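Moving a small Faltgate server to a new host

Faltgate has no official way to export a world from one host and import it into another. The game's own documentation covers setting up a server from nothing and stops there. I moved ours in January and kept notes. They apply to the dedicated server on Linux. The Windows build keeps its files in different places and I have not tested it.

Our world had been running for two and a half years on a rented box from Skukeck. It had 28 registered players, of whom maybe half still log in. The reason for moving was memory. The server process grows with the number of explored map tiles, and it never gives memory back until it is restarted. We had reached the stage of restarting it every night at four in the morning, and then at four in the afternoon as well.

What has to be copied

There are three things: the world folder, the accounts file and the rules file. The world folder is the large one. The accounts file is small, and it is the one people forget, because it sits one level up from everything else. If you start the new server without it, a blank one is created and every returning player is treated as new. Their buildings stay on the map with no owner, and after 113 in-game days the decay timer starts removing them. You can still fix it before then by stopping the server and putting the old file back, but anything earned in between is lost.
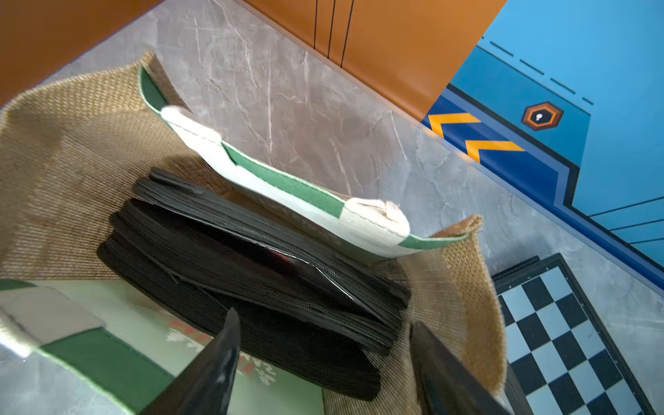 The rules file is plain text and can be copied as it is, with one exception. The line that sets the tick rate is read differently by newer builds. Ours was set to 2000, meaning microseconds under the old build. The new one reads the same figure as milliseconds. The server starts without any warning, accepts logins, and then updates the world once every two seconds. Players see creatures standing still and then jumping. I spent an evening looking at network settings before I compared the two manuals line by line.

Order of work

Stop the old server with the shutdown command from the console. Do not kill the process. The world is written to disk in sections, and a section that is half written will load as empty ground. Wait for the line saying that the save is complete, which on our box took eleven minutes.

Make the archive on the old machine and take a checksum of it. Copy it over, then take the checksum again on the new machine. My first copy did not match and I still don't know why. The second did.

Unpack it as the user that will run the server. If you unpack as root, the server can read the world but cannot save it, and it reports this only in the debug log, which is off by default. Turn the debug log on for the first day.

Start the new server with the whitelist on and only your own account listed. Walk to several places that you know well, at least one of them far from the spawn point. Check a chest, check a locked door, and check that something you have planted is still at the right stage of growth. Then stop it, start it again and repeat the checks. A world that loads once from the copied files has not shown that it can save.

Add-ons

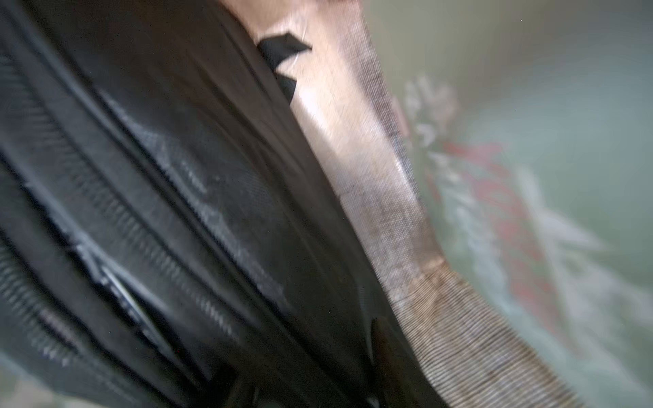
We run two add-ons, Chuang and Trendier. Chuang handles trading between players and stores its data inside the world folder, so it came across with no extra work. Trendier adjusts shop prices according to what has been bought and sold recently. It keeps its own database, in the home directory of whichever user installed it, and the path is written into its settings in full. On the new machine that path did not exist, so it made a new database and reset every price to the default.

For most goods this made little difference. Iron was a different matter. It had settled at a very low price on our server, and after the reset it was suddenly worth selling in bulk. One player made enough in forty minutes to buy the harbour plot. We let the sale stand and restored the old database the same evening.

Address and port

If your players connect by name, lower the time to live on the DNS record a day or two before the move. If they connect by number, they will have to be told, and some will not read the message. I left a bare server running on the old address for two weeks with the new address in its welcome text. Five players found us that way.

Results

Memory use on the new machine settles well below the limit and we are back to a single restart a day. Load time at startup has gone from six minutes to just under two. Saves still cause a short pause, the same as before, and as far as I can tell that comes from the game itself and no hardware will cure it.

I have not yet tried the separate tool that trims unvisited tiles. The release notes for it mention a fault with rivers, and our main town is built on one.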